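We use cookies to remember your settings. Accept / Manage

Setting Up for Citrus Drinks at Home

Most of the mess in making lemonade or a simple mixed drink comes from having things in the wrong order. Before cutting anything, clear a stretch of table and put down a cover. A flattened cardboard box is fine for this. It soaks up drips and goes in the trash afterward. Tape the edges down with painter's tape so it doesn't slide.

Wash the fruit even if you only want the juice. The knife carries whatever is on the peel straight through the middle. Rinse under cool water, rub with your hands, and dry with a towel. Wet lemons roll and slip under the blade.

Keep whole fruit next to the board and cut one at a time. A cut lemon dries out on the face within the hour, and a slice meant for the rim of a glass starts to curl. Put glasses and cups on a tray, away from the knife. When the drinks are ready, the whole tray can be carried out in one trip. 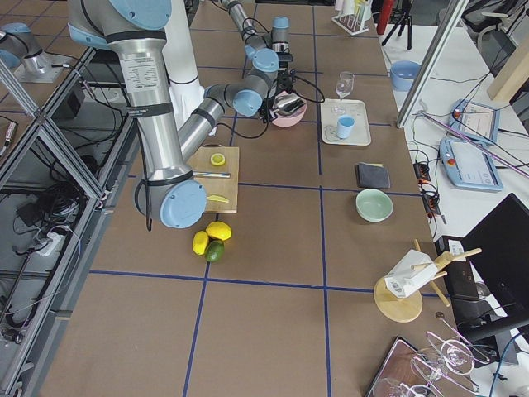
Should lemons be kept in the refrigerator or on the counter?

For use within a few days, the counter is fine, and room-temperature fruit gives more juice. For longer than that, put them in a closed bag in the refrigerator and take them out an hour before you need them.

Use a bowl for the squeezing, wide enough that you can get both hands over it. Pour through a small strainer to catch the seeds. Limes have thinner skin and usually fewer seeds – roll them hard under your palm first, or they give very little.

A few other points:

Wipe the knife as soon as you finish. Lemon juice left on a blade will spot it.
Wooden boards should be rinsed, dried and stood on edge. Don't soak them.
Keep a folded cloth within reach on the side of your free hand.
Stemmed glasses go toward the back, where a sleeve won't catch them.
Leftover juice freezes well in an ice cube tray. Move the cubes to a bag once they are solid and label it.

Marites Maglaya wrote in to say she rubs her board with coarse salt and a spent lemon half, leaves it for 9 minutes, then rinses. We tried it on an old board that smelled of onion and the smell was mostly gone. A second round took care of the rest.

Contact us | © 2020 Stovden Home Notes | Back to top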